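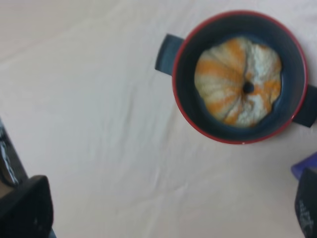 Trial 12 was logged at the Stovdale bench as a grip fault. Hagos Zeleke typed the entry himself, one line, and set the arm back to its home position.

The task sheet called for the pumpkin to be lifted out of the pot and set down on the cloth. The team had 149 points. Bristov had nine more and a finished run.

"Your approach is centered on the stem," said Gavrilă, who coached by reading logs and seldom looked at the arm. "Why?"

"It's the middle."

"It's the middle of the pumpkin. Where do the fingers go?"

Hagos checked the clearance between the skin and the pot wall. It was not the same all the way around. He had written the offset in October, for a tennis ball, and had never opened the file again. He opened it now. The value was a constant. He replaced it with the measured gap, turned the wrist so that each finger would come down on the wider sides, and cut the closing speed by half.

"Name the build," Gavrilă said.

He named it Sketa 4, after the three before it.

The judge asked if the team was ready. Hagos read the offset once more, saved the file, and took his hand off the stop button.

"Ready," he said, and the arm began to move.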